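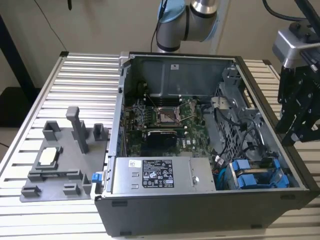
What does a visitor get to see at the Weldu open day?
Old desktop computers being taken apart for their parts, bench by bench, plus a good talk on where the pieces go next.

I've wanted to see the Weldu workshop since August, so when Floor Desmet wrote that they were opening the doors on January 12, 2024, I signed up the same evening. I'm so glad I did! Maarten Verstraete showed our group around, and he clearly loves this stuff (he talked about hard drives the way my uncle talks about tomatoes).

The first stop was the desktop bench. The shop handled 343 towers last year and wants to reach 1000, and I came away knowing far more about the inside of a PC than I ever did from owning five of them.
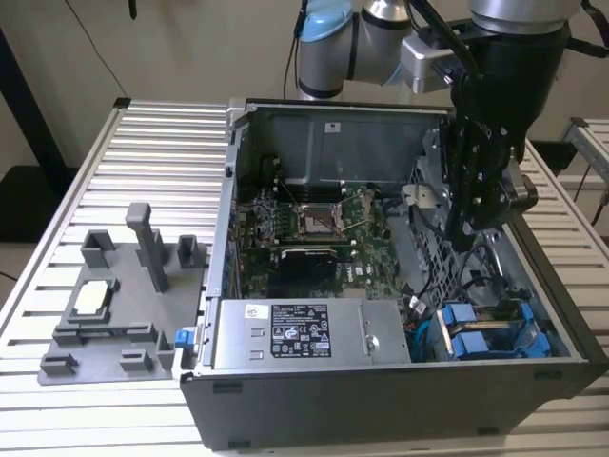 Desktop bench, tower on its side with the panel off.

Memory and processors are checked in the next room, and that's where I asked most of my questions. How do you tell good memory from bad? 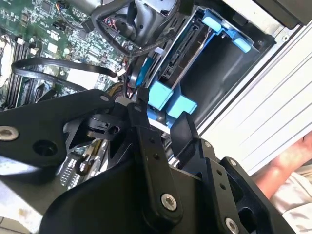
My own PC at home is older than my daughter, and I'd always been scared to open it. Maarten told me to start with the memory, as it's the easiest thing to swap. The slots are simple to pick out once you know them, a row of long black ones lined up side by side on the green board. I'm going to try it this weekend!

We finished with coffee and waffles, and I stayed 2 hours longer than planned.

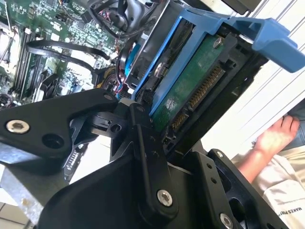
Getting there

Take the bus to Livow and walk toward the canal. Entry is free, and Floor answers emails fast.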